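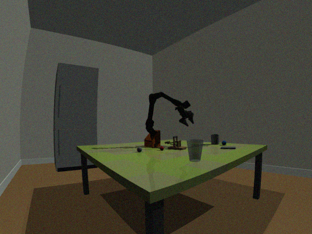 Purka: simulated tabletop episodes for testing object choice

Summary

Purka is a set of 3,000 simulated episodes of a single robot arm working at a table. We made it to measure one thing: how often a policy goes to the wrong object when several similar ones are within reach. All episodes are rendered and no real robot data is included.

Scene

Every episode uses the same room and the same black arm with a two-fingered gripper. The table holds small balls in different colours, a clear ribbed glass, a dark grey cup and a small brown wooden structure. Object positions, table colour and lighting are drawn again for each episode. The room has a refrigerator in it, which is never part of a task.

Tasks

Each episode comes with a short written instruction, such as "put the red ball in the glass". The target is always on the table at the start. An episode ends on success or when the step limit is reached.

Splits

train: 2,000 episodes
test: 1,000 episodes, with ball colours and containers paired in ways not seen in train

Method

We trained the Pota baseline with 5 random seeds, then trained it again with swapped instructions added. A swapped instruction keeps the scene and changes only the named object, so the policy can't guess the target from the layout.

Result

Swapped instructions cut wrong-object reaches on the test split by roughly half. They did not help with grasping. Most remaining failures are balls that slip out as the fingers close, and the clear glass is still missed more often than the grey cup.

Known problems

Shadows on the floor have hard, angular edges.
Renders are grainy in dim scenes.
Ball contact is too slippery in version 1. Version 2 fixes this, so scores from the two should not be compared.

Files

Episodes are stored one per folder, with frames, joint positions and the instruction as plain text. The loader is in the Ogola repository.

Last updated June 6, 2026, Pliltaven group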